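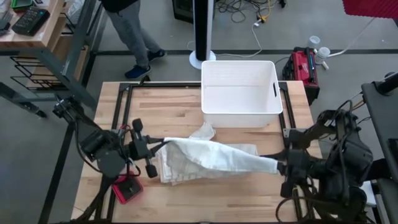
A automação da lavandaria industrial deve ser avaliada pelo que altera nas funções de quem lá trabalha. Segurar um pano branco entre duas garras, por cima de uma mesa, é tarefa que a Andgate atribuía a 12 operadores por turno.

A empresa prevê 27 horas de formação por trabalhador. Consideramos o número insuficiente.

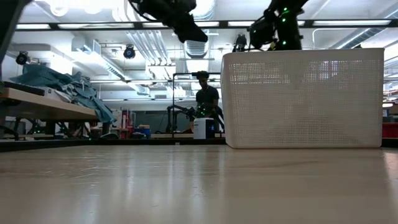
A requalificação exige tempo pago e categoria profissional correspondente. Quem supervisiona equipamento assume responsabilidade técnica. 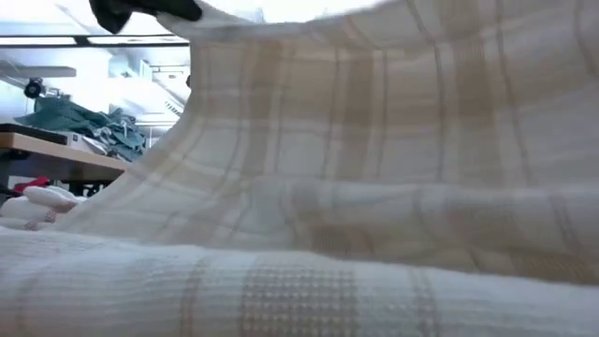
Defendemos, por isso, que o acordo de agosto seja revisto antes do alargamento à unidade de Flumbridge.

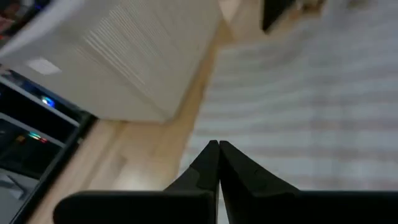
Os dois dedos da garra, vistos de perto.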